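Support > Tables > Viltosholm > Set-up guide

Print | E-mail this page

4. Leveling the table top

Before you start, the four legs must be tight. See section 3.

1. Put the table in its final place.
2. Lay a spirit level of 600 mm along the long side.
3. Turn the foot under the low corner until the bubble stays in the middle.

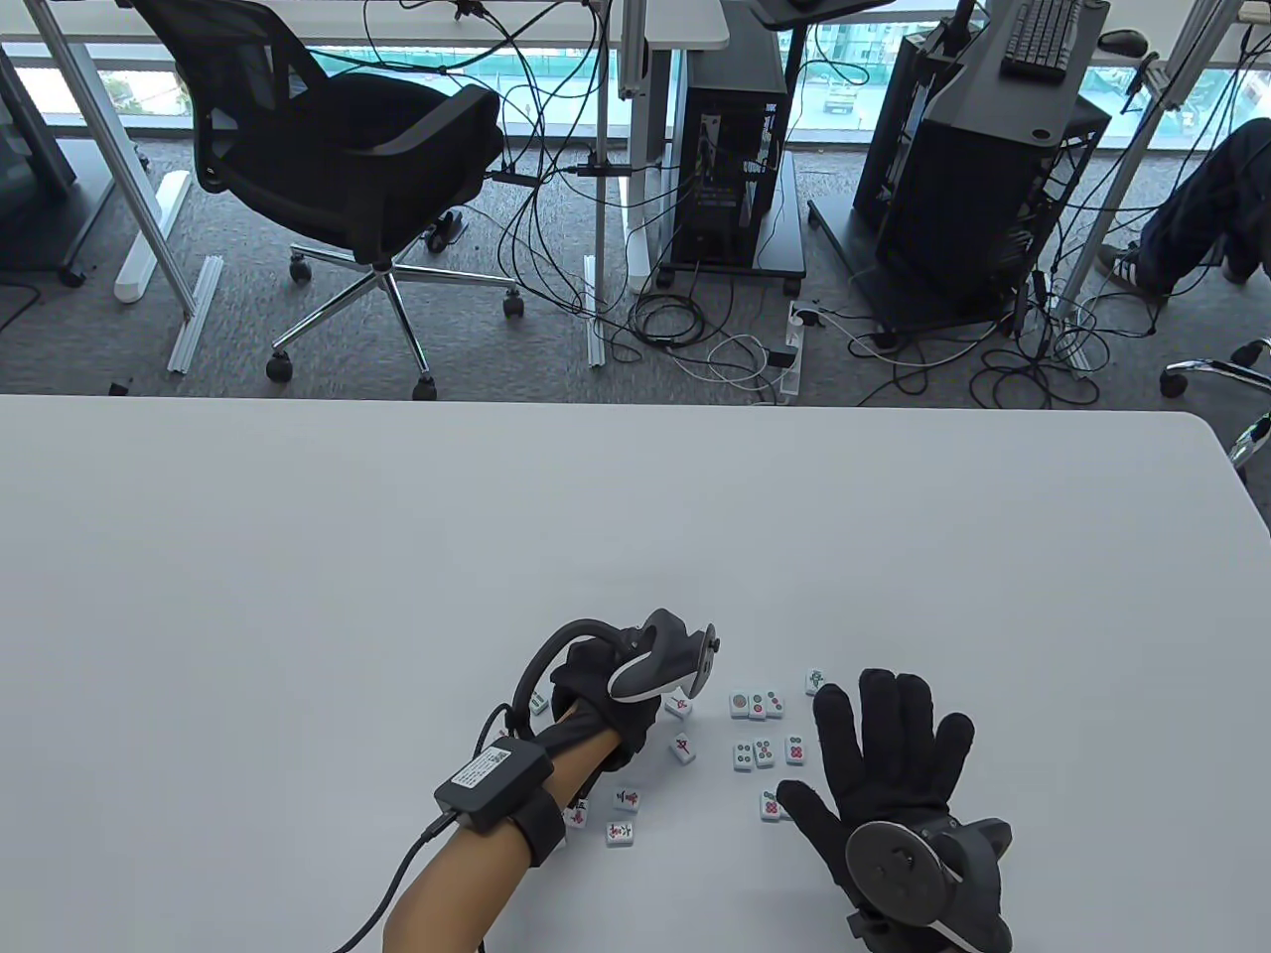
The white matte top needs no oil or wax. Clean it with a soft cloth and a little water. Small hard pieces, for example mahjong tiles, can be used on it directly, but please lift them and do not drag them.

4. Repeat step 3 for the short side.

CAUTION: Do not turn the feet while a person leans on the table.

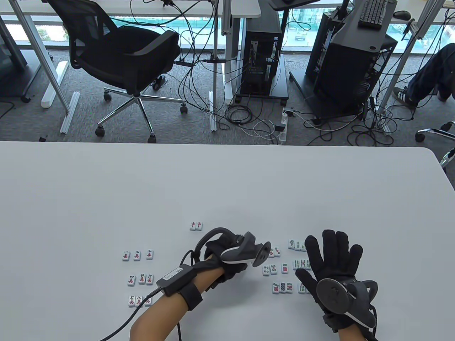 Fig. 4-2. Viltosholm top, rounded edge, with tiles laid out in rows.

Note: On carpet, check the level again after 100 hours.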